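Print this page | E-mail this page

Trernora Shared Room - Minutes of the Table Meeting
Jul 18, 2023
By the minutes secretary

1. Minutes of the last meeting were accepted with one spelling correction.

2. Table marking. The gray table is marked with two lines of blue tape which cross each other. Koka group asked that the tape stays until the end of August. Agreed. 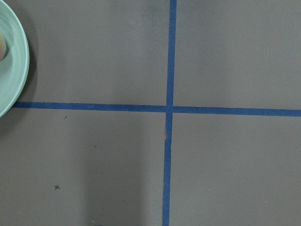
Laxdal group would like to have the plates put back on the shelf after each use. Agreed - each group does this for its own session.

3. Tape condition. It was reported that the tape has small damages. Wukanden group will buy 2 new rolls. The limit for this purchase is 200.

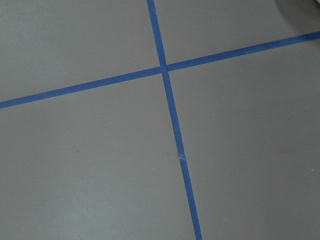
It was asked if thinner tape is better. No decision was made.

4. Money. The balance is 1,494. No questions.

5. Other. The key list has 14 names and must be checked before the next meeting.

Print this page | E-mail this page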